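Week 3 notes: sizing up a kit before you buy it
Course: Buying and Running Small Automation
Kianoush Zamani

These are my notes from the session, cleaned up a bit, with the stuff Rami Darwish added from the back of the room folded in. If you missed class, read the whole thing. If you were there, skip to the part on the trial, as I rushed it.

Where we left off: we had gone through the Skullari brochure line by line and marked every claim that a buyer could check in an afternoon. There weren't many! "Adapts to your workflow" can't be checked. "Runs a peg board with mixed ends" can, and that was the one I wanted to spend the session on.

So what is Skullari selling? It's a two-arm bench package. You get the pair of arms, a choice of what goes on the end of each, the control software, and a practice board with a bag of parts. You also get a support plan, and I'll come back to that, because the support plan is where I have my doubts. The firm that brings it into our area is Furukawa, and they will set it up on your bench for a trial if you ask nicely (I asked nicely).

Why two arms? I get this question every term. A lot of small shops start with one, and one is fine if your part sits still in a fixture. The minute you have to hold something steady with one side and push something into it with the other, you either build a clamp or buy a second arm. Clamps are cheap. I love clamps. But a shop in Cidham that I helped last August had a whole shelf of them, one for each product, and the changeover was eating their mornings. For them the second arm made sense. For a shop running the same bracket all year it would be a waste of money, and I'd tell them so.

The other choice is what you put on the end. Skullari lets you mix, so you can have a plain gripper on one side and a hand with fingers on the other. My honest advice is to start plain. A gripper with slim fingers does one thing, it closes, and when it misses you can usually see why. A hand has more joints, more settings and more ways to be slightly wrong. It can also do some lovely things once it's tuned, and I did have fun with it, so take my grumbling with a pinch of salt.

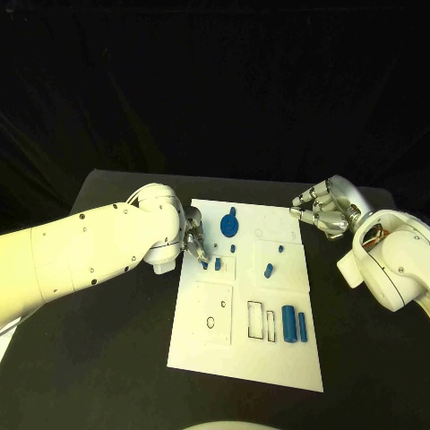
Peg board trial, mixed ends: slim gripper on the left arm with a small blue peg, jointed hand on the right.

Now, the board. It looks like a toy and people giggle when it comes out of the box, but a board like this will tell you more than the sales video. You have round holes, narrow slots, flat areas and parts of different shapes, so you can ask the same machine a bunch of different questions without changing anything else on the bench. Thin pegs are hard to pick and easy to drop. Thick cylinders roll if you look at them funny. A disc wants to be grabbed by its knob, and plenty of software goes for the rim anyway.

Please don't score a trial as "it worked" or "it didn't." I did that for years and my notes from back then are useless to me. Split it up. Did it find the part? Did it get hold of it? Did it carry it to the right place? Did it let go cleanly? Each of those gets its own column on the sheet. A part that ends up leaning on a plate can come from a bad grip or a bad release, and if your sheet only has one column you'll never know which one to call the supplier about.

We used 15 tries for each part at Stetetlow, and I'd call that the least you can get away with. Rami thinks it's too few and he's probably right, but you also have to be out of the room by lunch. If you have a whole day, do more. Keep the failed tries in. I know how tempting it is to say "oh, that one didn't count, I bumped the table." If you bumped the table, write down that you bumped the table.

Things to watch during any trial, from the board in class plus a few I forgot to say:

Cables. Look at how they run over the wrist and whether they have enough slack when the joint turns all the way. Ask the rep to turn it all the way. Some reps don't love this.

Covers. Find out which ones you're allowed to take off yourself and which ones end your warranty. Get that in writing. Wiring behind a cover is fine, but you want to know who is supposed to be in there, and whether the machine is meant to run with the cover open.

Light and background. A plain dark cloth behind the bench makes life very easy for a camera. Your shop has windows, shelves and a guy in a bright orange vest. Run part of your trial with the background you really have, even if it's ugly.

Board placement. Turn the board a little between runs. If everything falls apart when it sits slightly crooked, you've learned that the system was replaying positions and wasn't looking at much.

Reset time. Somebody has to put the parts back. Time that too! It never shows up in a brochure, and on a long test it's most of your day.

Okay, the support plan. The basic one gets you email help and software updates. The better one adds a visit, and the visit has to be booked 15 days ahead. That's a long wait if your line is down. Somebody in class asked whether you could skip the plan altogether, and you can, but then the updates stop too, and I wouldn't want to own the hand without updates. With two plain grippers I'd be more relaxed about it.

The manual runs to 47 pages and is better than most. Read the section on force limits first. The defaults felt cautious to me, and I'd leave them alone until you've got a good feel for how the arms move. The section on swapping ends needs work: it gives you the order of the screws and then says nothing about recalibrating, so I had to call Furukawa. They picked up fast and were very kind about it.

Would I buy it? For a teaching bench, yes, gladly. For a shop with lots of short runs, I'd want a trial on my own parts first, with my own sheet, before signing anything. For one product all year, go look at clamps.

For next time: pick one part from your own workplace and write the four columns for it. Three lines on what a clean release would look like for that part. Bring the part along if it fits in your bag. Rami has offered to bring a scale and calipers, so you don't need your own.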